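Start on time even if the back rows are empty. Clip-on mic, water on the left.

**Opening (two minutes, no slides)**

Ask for hands: who has been offered a "limited" coin by post in the past year? Then ask who has tried to sell one. Let the second silence go on a bit.

I collect these things. I have a drawer of them at home and I like most of what's in it. What I don't accept is the way they're sold, and tonight is mainly about the word "limited" and how little work it does.

**The Skalto horse set**

Pass the leaflet round. Read the front page out loud, slowly, including the line about "a legacy for your grandchildren". Then turn to the small print on the back:

- Mintage limit 3874 sets. An odd number, and I suspect chosen because it is odd. A round number sounds like a guess.
- Issue price £145 for a silver-plated piece. Plated. Say it twice.
- The limit applies to "this finish". A gilt version came out the following March with a limit of its own, and then a coloured one.

So how many horses are there? I wrote and asked. The reply thanked me for my interest in the series.

Don't get drawn into whether the design is any good. It's quite good. The horse has the right number of legs, and the mane is better cut than on the dearer set.

**Türkmen medal**

Keep this short, as people will have heard it at Bodstead. The dealer's list called it "Türkmen, horse, rare". I bought one on the strength of the last word. Over the next couple of years I was offered 17 more, most of them cheaper than mine and one with the original box.

Rare where? Rare in that dealer's tray, perhaps. If anyone asks whether I complained: yes, and I was told the market had "moved".

(Pause here for the medal to go round. Ask for it back by name, it went missing at the last talk.)

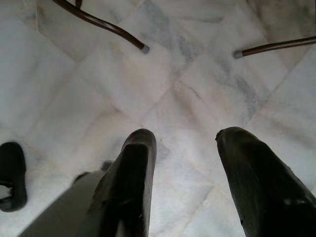
*Notes by Elsie Birkett for the evening meeting at Hiltton*

**What a price guide tells you**

A guide price is what somebody hopes to get. Stuart Fothergill and I have argued over this for years, and he'll be in the second row, so be fair to him. His case is that guides at least keep sellers within sight of each other. Mine is that sellers write them.

Read out the two entries for the same horse crown, same grade, same year of guide. One is almost double the other. Ask Stuart which he would insure it for. Ask him which he would pay.

Three prices to write on the board and leave up:

1. What the advert asked
2. What the guide says
3. What a dealer will hand you across the table

The third is the only one I've ever been able to spend.

**Grading slabs**

Go carefully, some people here are fond of them. A sealed plastic holder protects a coin from thumbs, and I've no quarrel with that. My doubt is about paying extra for a top grade on something struck last spring and never handled. Of course it's in perfect condition. It would be strange if it weren't.

If there's a challenge on older pieces, give way. A slab on a worn Victorian crown with a doubtful date is money well spent — I have done it myself.

**Metal value**

Weigh the plated piece on the kitchen scales. Then the solid one. Give the metal value at that morning's price (look it up before leaving, write it on the card, last time I guessed and was corrected from the floor).

Bullion horses are the honest end of the trade as far as I'm concerned. You can work out the premium on the back of an envelope before you buy. Nobody should take that as advice to buy them. Say so plainly.

**Questions I expect**

"Will the lunar ones go up?" Some have. The ones you hear about are the ones that did.

"What about my late father's collection?" Don't value anything at the lectern. Offer to look during the tea break, and tell them not to clean it. Repeat about not cleaning it.

"So why do you still collect?" Hold up the little bronze horse, the one I paid 50 pence for in a box of buttons. Worn nearly smooth, no certificate. Let them pass that one round too.

Tea at half past eight. Leaflet and medal back in the tin before anyone goes through.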